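# flesska

My diary, in plain text, plus the little script that turns it into a website. By Leonie Schwaiger.
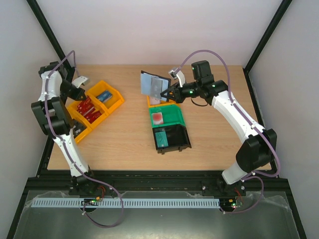

**What language is the diary written in?**

Mostly English, with German for family stuff and Slovene where I can manage it. The Slovene is the reason the repo exists. It's bad in the early entries and a bit less bad in the later ones, and I'm not going back to fix it.

## State of things

Last updated July 4, 2024. Site builds. Search is broken, see below. Entries from the move are still on paper and half of those are in pencil, so don't hold your breath.

## What's in here

- `entries/` one file per entry, Markdown, named by date
- `words/` vocab lists, one word per line, tab, meaning
- `letters/` drafts of letters to my aunt. Most never sent
- `build.py` makes the site
- `style.css` tiny. Green because I like green
- `old/` the previous site, Minhas. Don't touch, half the links still point into it

## Entry format

Top of each file looks like this:

```
title: bread, rain, dentist
place: Predgate
lang: en, sl
mood: ok
---
```

`place` is where I wrote it, not where the thing happened. Got this wrong for a whole winter so treat anything from the train as unreliable. `mood` is optional and I mostly forget.

Foreign bits go between double slashes: `//dober dan//`. The script puts them in italics and adds a hover note if the word is in `words/`. If it isn't there you just get italics. Nested slashes break it. So do web addresses, put those on thier own line.

## Building

```
python build.py
```

Needs Python 3 and nothing else. Output lands in `public/`. Takes a few seconds on my laptop, which is old. To build a single entry:

```
python build.py entries/filename.md
```

Drafts are skipped unless you add `--drafts`. I have published a draft by accident 2 times, both embarassing, so now there's a prompt first.

## Rules I set myself

Wrote these down the first week in Predgate, at the kitchen table, before I had a chair for it.

1. Write something every day. One line is fine.
2. At least 5 words that aren't English or German.
3. No dictionary until the entry is finished. Then look things up and add them to `words/`.
4. Don't edit after a week. Typos stay.
5. No names of people at work.

Number 1 has gone badly. There's a big hole in August, I was at my parents' and talked instead of writing. Number 5 I'm strict about, please don't open issues asking who "the loud one" is.

Goal was 1000 words in `words/` before I let myself book the course. Not there. Booked the course anyway.

## Why not a proper blog

Had one. Minhas ran on a hosted thing that kept changing the editor and one day all my umlauts turned into question marks. Spent a weekend putting them back by hand, missed plenty. Text files have been fine. I can write them on the bus, on a phone, on the library computer if the phone's flat.

Also a blog wants comments and I don't. If you want to tell me something, email, or come to Dallari, the café by the bus station. I'm there Saturday mornings with a notebook and will happily talk about the dual. (Slovene has a whole extra set of endings for exactly two of a thing. I love it and get it wrong constantly.)

## Known problems

- Search finds nothing if the word has č, š or ž in it. Which in Slovene is a lot of words
- Dates on the archive page sort wrong for the oldest entries, filenames used a different pattern then
- Hover notes don't work on phones
- RSS feed repeats the newest entry. Sorry to both subscribers
- The word list has "cloud" in it under 2 spellings, one is wrong, haven't checked which
- Everything tagged `place: home` is ambiguous. Could be Predgate, could be my parents' house, depends how I felt

## To do

- [ ] type up the paper notebooks
- [ ] fix search
- [x] move off Minhas
- [x] make the text bigger, my aunt complained
- [ ] audio? reading old entries aloud to hear the accent. Maybe. Scared of it
- [ ] page about the rented flat and the boiler, in Slovene only, once I know the word for every part of the boiler
- [ ] sort out `letters/`, some of it probably shouldn't be public

## Corrections

Slovene corrections very welcome. Open an issue, paste the sentence, tell me what's wrong with it. I won't change the entry (rule 4) but I'll add a note underneath with your name, or without it if you'd prefer. English corrections less welcome, I know about the commas.

Please don't send pull requests that reformat everything. The line breaks are where I stopped to think.

## Licence

Script: do what you like with it. Entries: mine, please ask first. Word lists: take them, but check them against a real dictionary before you use any of them on a person.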